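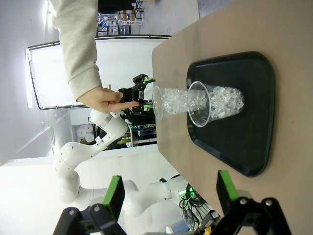

글쓴이: Granico 고객지원팀

홈 | 제품 | 대여 | 자주 묻는 질문 | 문의

장식용 투명 크리스털 자주 묻는 질문

행사 테이블과 진열대에 쓰는 투명 장식 크리스털, 투명 플라스틱 컵, 검은색 트레이에 대해 자주 들어오는 질문을 모았습니다. 주문 번호나 배송 조회에 관한 내용은 문의 페이지를 이용해 주십시오.

마지막 수정: 2020년 1월 21일

제품에 대하여

크리스털은 무엇으로 만듭니까?
Granico에서 판매하는 장식 크리스털은 아크릴입니다. 유리보다 가볍고, 면이 여러 개로 깎인 모양이라 조명을 받으면 모서리가 하얗게 반짝입니다. 유리 제품은 취급하지 않습니다.

음료에 넣어도 됩니까?
안 됩니다. 장식 전용이며 식품용으로 검사받은 제품이 아닙니다. 얼음과 모양이 비슷하니 음료를 내는 자리에서는 마시는 컵과 떨어진 곳에 두십시오. 크리스털을 담았던 컵도 다시 음료용으로 쓰지 마십시오.

크기는 한 가지입니까?
두 가지입니다. 굵은 것은 Prindstead, 잔 것은 Prendwood라는 이름으로 나옵니다. 재질과 투명도는 같습니다. 한 컵에 두 가지를 섞으면 잔 알갱이가 바닥으로 내려가므로, 섞어 쓰실 때는 잔 것을 먼저 담고 굵은 것을 위에 올리십시오.

색이 있는 제품도 있습니까?
현재는 투명만 판매합니다. 색상 제품은 4월에 목록에 추가할 예정이고, 가격은 아직 정해지지 않았습니다.

컵과 트레이

컵이 함께 들어 있습니까?
낱개 봉지에는 들어 있지 않습니다. 상품 번호 2510 세트에는 투명 플라스틱 컵과 검은색 플라스틱 트레이가 포함됩니다. 집에 있는 컵을 쓰셔도 되지만, 무늬나 글자가 인쇄된 컵은 속이 잘 보이지 않습니다.

컵을 눕혀서 진열해도 됩니까?
됩니다. 트레이 위에 컵 두 개를 옆으로 눕히고 한쪽 컵의 좁은 바닥을 다른 컵의 입구에 끼우면 한 줄로 이어집니다. 안에 든 크리스털은 투명한 벽을 통해 그대로 보입니다. 바깥쪽 컵의 입구가 트레이 밖으로 나가면 알갱이가 테이블이나 바닥에 떨어질 수 있으니, 사람이 많이 지나는 자리에서는 컵 전체가 트레이 안에 들어오게 놓으십시오.

컵이 자꾸 굴러갑니다.
테두리가 올라온 트레이를 쓰면 테이블에서 굴러떨어지는 일이 줄어듭니다. 그래도 움직이면 컵 밑에 투명 양면테이프를 작게 잘라 붙이십시오. 접착제는 컵 표면을 뿌옇게 만들 수 있습니다.

트레이는 왜 검은색입니까?
투명한 물건은 어두운 바탕에서 윤곽이 잘 드러납니다. 갈색이나 나무색 테이블에 컵을 바로 올려도 되지만 작은 알갱이는 눈에 덜 띕니다. 흰색 트레이는 Hettiarachchi 매장에서만 따로 판매합니다.

컵에 얼마나 채웁니까?
세워서 쓸 때는 테두리에서 손가락 한 마디 아래까지 채웁니다. 눕혀서 쓸 때는 컵을 세운 채로 먼저 채운 다음, 입구를 손바닥으로 막고 천천히 기울입니다. 가득 채울수록 안에서 덜 쏠립니다.

세척과 보관

어떻게 씻습니까?
미지근한 물에 중성세제를 조금 풀어 체에 담은 채로 흔들어 씻고, 깨끗한 물로 헹굽니다. 마른 천 위에 펼쳐서 말리십시오. 식기세척기, 알코올, 아세톤은 사용하지 마십시오. 표면에 잔금이 생기거나 흐려집니다.

먼지가 붙어서 잘 떨어지지 않습니다.
정전기 때문입니다. 마른 천으로 문지르면 더 심해집니다. 물로 헹군 뒤 그늘에서 자연 건조하십시오.

컵에 담아 둔 채로 보관해도 됩니까?
며칠 정도는 괜찮습니다. 오래 두실 때는 크리스털을 지퍼백으로 옮기고 컵은 빈 상태로 겹쳐 두십시오. 내용물이 든 컵을 세워서 겹치면 아래쪽 컵이 벌어져 다시 맞지 않는 경우가 있습니다.

트레이에 긁힌 자국이 생겼습니다.
검은 플라스틱은 긁힌 자국이 잘 보입니다. 젖은 천으로 닦아 먼지를 없앤 뒤 플라스틱용 광택제를 얇게 바르면 옅어집니다. 깊은 자국은 없어지지 않습니다. 알갱이를 트레이에 쏟아 놓고 손으로 쓸어 모으면 잔 흠집이 많이 생기니 들어서 옮겨 담으십시오.

아이가 있는 집에서 써도 됩니까?
작은 알갱이는 삼킬 위험이 있습니다. 3세 미만의 아이가 손을 뻗을 수 있는 곳에는 두지 마십시오. 반려동물이 있는 집도 같습니다.

대여, 교환, 반품

행사용으로 빌릴 수 있습니까?
상품 번호 2510 세트는 대여가 가능합니다. 한 번에 최대 22세트까지 신청하실 수 있고, 기본 대여 기간은 7일입니다. 연장은 반납일 전날까지 문의 페이지로 알려 주십시오.

대여품은 씻어서 돌려보내야 합니까?
씻지 않으셔도 됩니다. 크리스털은 처음 들어 있던 봉지에 담고, 컵은 비운 다음 겹쳐서 트레이와 함께 상자에 넣어 주십시오. 테이프를 붙이셨다면 떼어 주십시오.

알갱이를 몇 개 잃어버렸습니다.
대여품은 무게로 확인하며, 적은 양이 모자란 것은 비용을 받지 않습니다. 컵이나 트레이가 없거나 깨진 경우에는 낱개 판매 가격으로 청구합니다.

받은 컵에 금이 가 있습니다.
수령 후 7일 안에 금이 간 부분과 상자 겉면의 사진을 보내 주시면 새 컵을 보내 드립니다. 금이 간 컵은 반송하지 않으셔도 됩니다.

봉지를 뜯은 뒤에도 반품이 됩니까?
크리스털은 봉지를 뜯으면 반품이 되지 않습니다. 컵과 트레이는 사용 흔적이 없으면 받습니다. 단순 변심의 경우 반송 비용은 구매하신 분이 부담합니다.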